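The Old Man at the Gate: Talking Cindus With the Creator of Ondix

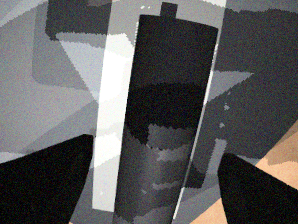
Cindus was supposed to die in chapter 14, Nisreen Smadi told me before I'd even gotten my coat off, and she still has the pages where he does.

I've been reading Ondix since I was in college, so you can imagine how I took that. Cindus is the reason I kept reading! For anyone who hasn't started it yet (go, please, I'll wait), he's the washed-up gatekeeper in Nuvatville who flunks his rank trial every single spring and gets laughed at by kids a third of his age. Then the marsh army shows up and we find out what he's been doing every night behind the grain store.

"I drew the death first," Nisreen said. "He holds the gate, he falls over, the hero cries, done. It was fine. I hated it. My editor Giorgia Guerra read it and said, so who was he? And I couldn't answer her."

So she pulled the chapter and wrote the fishing episode in its place, the one where Cindus and his daughter sit on the dock for 26 pages and barely talk. I told her that I skipped it the first time through. She laughed and said most people did, and that she got letters about it, including one reader who wanted a refund for that volume.

We were sitting in the back of Timmermans, the comic shop where she used to work Saturdays, and people kept drifting over to say hi, so my recording is kind of a mess. Somewhere in there I asked about the Hundred Knots, because the message boards have been fighting over it for years. Does Cindus know all 100 or doesn't he?

"He knows 99 of them properly," she said. "The last one he only knows how to start. That's in the art if you look at his left hand. Bram Meijer does my inks and he asked me about that hand over and over, he thought I'd made a mistake."

I went home and checked. She's right, the thumb is tucked under in every panel until the final battle. I've read that volume I don't know how many times and never saw it.

What I really wanted to know was why he never tells anybody. His daughter Anwe spends half the series embarrassed by him, and one sentence would fix it. Nisreen took a long time over that one. She said her grandfather had been a very good wrestler and the family only learned about it from a box of clippings after the funeral. "I was mad at him for a year," she said. "I thought, you let me beat you at arm wrestling my whole childhood, and you let me brag about it."

There's a version of that in the book, by the way, the scene with the bucket. I didn't put the two together until I was typing this up.

On the anime, she was careful. She likes the voice work and she loves the marsh army's music, but the show cuts the dock scene down to a minute or so and she was not happy about that. "You can't have him stand at the gate if you haven't watched him lose a fish," she said. I wrote that on the back of my hand so I wouldn't lose it.

I also asked whether Anwe will ever finish the last knot. She picked up her tea and asked me where I'd parked.

The collected Ondix comes out this spring in a single volume, 564 pages, with the unused death chapter printed at the back in pencil. I asked if I could see it early and she said no, very nicely, and then signed my beat-up copy of volume two with a little drawing of the fish.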